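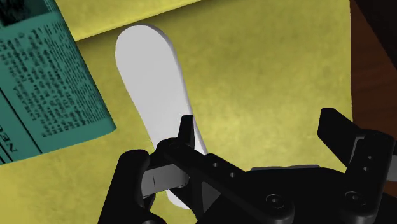

*2 min read*

My aunt left me her button tin when she moved out to Caston, and I'll confess it sat on top of the fridge until May before I pried the lid off. Oh, what a lovely evening that was! I'd sorted 240 of them into muffin cups (the brass ones from the old Pranlow coat factory are my favorites) when I found a little card tucked at the bottom, with 51 cents penciled on it in her curly handwriting. I've sewn its two green buttons onto my gardening cardigan, and I wear it to the mailbox every morning.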